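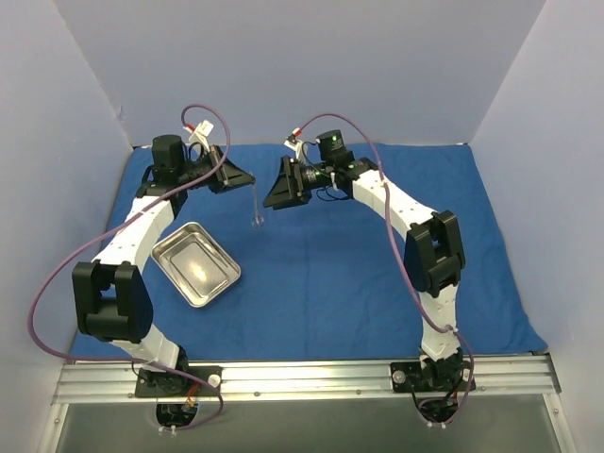 Pundico and Bellini bring free mending and textile care program to Willidstead

WILLIDSTEAD, February 21, 2025 - Pundico is delighted to announce that it has joined forces with Bellini, the family-run fabric house many locals will know from its shopfront on the main street, to offer a free program of mending, laundering and fabric care classes to households right across Willidstead and the surrounding farms.

The program, called Zemura, will open its doors in the old drapery building next to the post office and will run through to the end of August. There is room for 100 people in the first intake, and anyone who would like to come along is warmly encouraged to put their name down, whether they have been sewing all their lives or have never so much as threaded a needle.

Zemura grew out of a long conversation over a pot of tea at last year's town fair, when a steady stream of visitors stopped at the Bellini stall to ask how they might rescue a favourite doona cover, a set of nan's curtains or a pair of work trousers that had gone at the knee. The stall had been set up to sell offcuts, and by mid-afternoon it had more or less turned into a repair clinic, with a queue out past the sausage sizzle.

"We packed up that night with hardly anything sold and everybody in a terrific mood," said Renzo Tedesco, program manager for Zemura. "People kept telling us they'd had something sitting in the bottom of the cupboard for years, waiting for somebody to show them what to do with it. Some of them had driven quite a way. I rang Pundico the following morning and said, look, I think there might be something in this, and to their great credit they didn't hang up on me."

Each participant will attend 9 evening sessions, beginning with the everyday jobs such as replacing buttons, taking up hems and patching a tear neatly, and moving on to darning, re-dyeing faded cotton, storing wool safely over summer and getting stubborn stains out of table linen. The last couple of evenings have been left open so that people can bring in whatever project is dearest to them and work on it in good company.

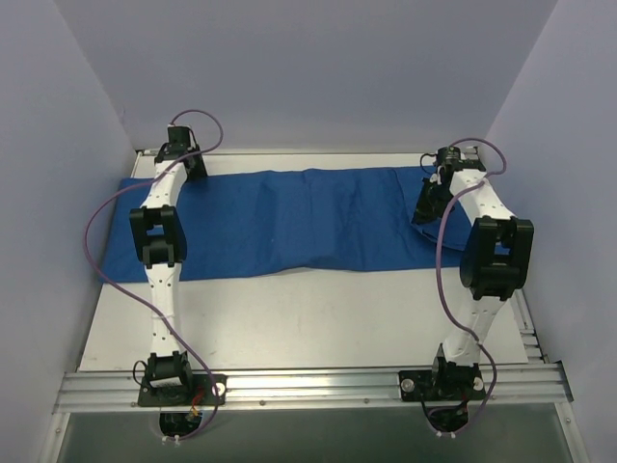
All needles, thread, patches and dyes will be supplied by Bellini at no charge, and Pundico will cover the rent, the power and a hot supper each evening. The building is wheelchair accessible from the rear laneway, where there is also plenty of parking. Children are very welcome if they come with a grown-up, and there will be a craft table set aside for them near the kitchen.

Samuele Bianchini, general manager of Pundico, said the company had been looking for a project that would bring neighbours together and be of real use at home.

"My mother mended everything, and I'm embarrassed to say I paid almost no attention while she was doing it," he said. "I've put my own name down for the first intake, and I'm bringing a jumper with a hole in the elbow that I've been hiding under a jacket for two winters. If I can get through the darning session without disgracing myself, I'd say there's hope for the whole district."

Over 3,000 invitations are going into letterboxes this week, with enrolment forms printed on the back. Completed forms can be left at the Bellini shop counter or at Pundico's reception desk during business hours. Places will be offered in the order that forms come in, and a waiting list will be kept for the intake to follow.

Donations of clean cotton, linen and wool fabric are also gratefully accepted at either address. Please wash and fold pieces beforehand and, if you happen to know what the fabric is, pin a little note to it.

Media enquiries: Renzo Tedesco, Zemura program office, Willidstead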